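Print this page | E-mail this page

Gallery: Handheld grippers on trial at Stallside

Reading time: 4 minutes

Every maker of a handheld gripper will tell you the same story. Put one in each hand, do your chores, and the arm will learn from you later. I have heard it often enough to want to see it fail on an ordinary table, so we took two sets into the room at Stallside and spent our January evenings on it. The Wulville pair costs 1,575 a set. The Fondolden pair costs a good deal less and looks it. Both went through the same jobs, 200 runs each, and the notes that follow were written up the same night, before anyone had time to feel kinder.

Weight

The Wulville sheet says you can work all day. I managed 22 minutes before my thumb began to complain, and I do this for a living. The Fondolden is lighter but the weight sits too far forward, so you end up holding it level with your wrist. Neither company lists the weight with the marker cube fitted. I would like to know why.

Straps

A strap sounds like a small thing. With it loose, the grip turns a little in the hand every time the jaws close, and that turn goes straight into the recording. With it tight, you take the thing off after ten minutes to get some feeling back. We settled on tight and short sessions. The brochure runs are all done fresh, I suspect.

Marker cubes

Both kits track the hand by printed squares on a cube, which is cheap and easy to fix when it breaks. Fine. The trouble starts when the two hands come close together, because one cube gets in front of the other and the camera has to guess. Fondolden calls this "rare in normal use." Making tea is normal use, and we lost the left hand in 10 runs out of the first batch.

Leaves

The Chaiyaporn controller box is supposed to smooth over short gaps, and on a bare table it does. Put something tall and thin between the hands and the camera and you get a gap that is too long to smooth and too short to throw an error. The path comes out looking clean. It is also wrong, and you only find that out when you lay it over the raw video. I would much sooner have the error.
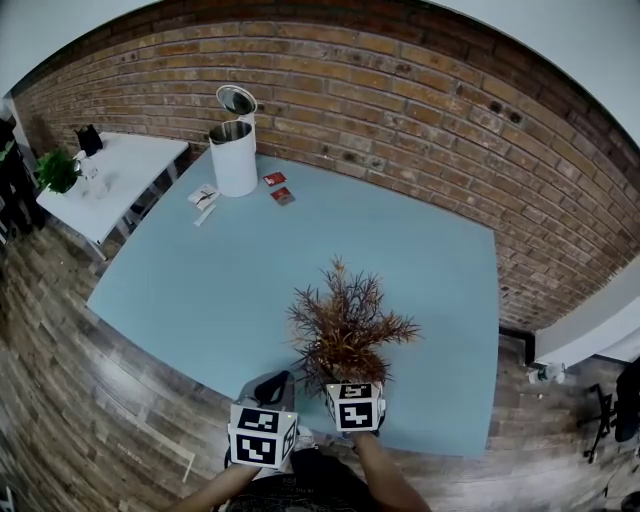 Which brings me to the claim I like least, that you can take these kits into any home and start at once. Any home has plants in it, and bottles, and a lid that throws light back at the lens. We spent more time on setup than on runs. If a seller shows you a demo, ask for the table to be filled up first, and ask to see the raw track next to the smooth one. Two of the three sellers I asked changed the subject.

Lids and packets

Both grippers will open a hinged lid if you come at it from the right side. Small flat packets are another matter. The Wulville jaws pinch them well enough, but the soft tips pick up dust and start to slip by the end of the evening. Fondolden's harder tips stay the same all night - they are just worse to begin with.

Where that leaves us

I would buy the Wulville set if the price came down and the strap were redone. I would not buy the Chaiyaporn box until it admits when it has lost a hand. The arm side of the test is still to come, and I have my doubts about that too.

Recent items

Do you need a wrist camera?
Soft tips and hard tips after a month of use
Cheap arms, costly cables
Reading a gripper spec sheet without getting cross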